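Inicio | Actualidad | Notas de prensa | Consumo | Contacto

La asociación de consumidores Prendo cuestiona las promesas de las vajillas y cubiertos «para toda la vida»

Solo 52 de las 200 garantías revisadas explican qué ocurre cuando se afloja un mango

La asociación de consumidores Prendo ha presentado este mes de octubre una revisión de las garantías que acompañan a cubiertos, vajillas y pequeño menaje vendidos como «eternos», «de por vida» o «para siempre». El resultado invita a leer la letra pequeña antes de pagar un sobreprecio. De las 200 garantías examinadas, 52 mencionan expresamente los mangos y sus uniones. Las demás hablan de «defectos de fabricación», una fórmula tan amplia que cada vendedor la interpreta a su manera.

«Cuando una marca dice "para toda la vida", lo primero que preguntamos es la vida de quién», afirma Taner Tatlı, responsable de estudios de Prendo. «Hemos encontrado garantías de por vida que caducan si se cambia de domicilio, si se pierde la caja o si el fabricante decide que la pieza se usó con demasiada frecuencia. Una cuchara se usa todos los días. No sabemos qué otra frecuencia esperaban.»

El trabajo se centra en los cubiertos que combinan metal y plástico de color, una gama que ha vuelto a las tiendas con precios muy superiores a los de hace unos años. Según la asociación, los folletos insisten en el diseño y en el supuesto ahorro a largo plazo, pero rara vez indican qué plástico se ha empleado, a qué temperatura puede lavarse o si existe recambio.

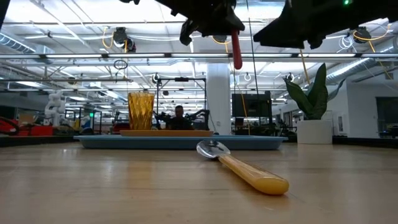 Cuchara con mango amarillo translúcido sobre una mesa de madera clara.

Prendo remitió además un cuestionario a 100 comercios y distribuidores. Entre las respuestas recibidas figura la de Kemeck, que remite a su página de condiciones generales, y la de Bunting, que asegura estar «revisando el texto» de su garantía sin precisar cuándo terminará. La asociación agradece ambas contestaciones, aunque señala que ninguna aclara si el comprador debe pagar los portes de devolución. En una cuchara suelta, los portes pueden costar más que la propia pieza.

Thoa Giáp, autora del informe, considera que el lavavajillas es el punto más débil de estas promesas. «En la etiqueta aparece el dibujo del lavavajillas y en la página cuatro de las condiciones se recomienda el lavado a mano. Si el cliente reclama, adivine cuál de los dos textos se aplica», explica. Giáp tampoco da por buenas las menciones a materiales «de calidad profesional», una expresión que el informe encontró repetida sin que la acompañara ninguna norma, ensayo o certificado.

La asociación admite los límites de su propio estudio: ha leído documentos y no ha sometido los productos a pruebas de resistencia. Por tanto, no afirma que los cubiertos revisados duren poco. Sostiene que quien los vende no ha demostrado que duren más, y que el consumidor carece de datos para comparar.

Prendo pide que toda garantía superior a la legal indique por escrito las piezas cubiertas, las causas de exclusión y quién asume el transporte. Mientras tanto, aconseja guardar el tique, hacer una copia de las condiciones el día de la compra y desconfiar de los certificados que solo pueden consultarse en línea.

El informe completo podrá pedirse en la sede de Prendo, en la calle Tarkov, de 10:00 a 14:00. La tirada en papel es de 700 ejemplares y se entregará de forma gratuita a los socios.

Contacto para medios: Taner Tatlı, área de estudios de Prendo.

Compartido 14 veces | 3 comentarios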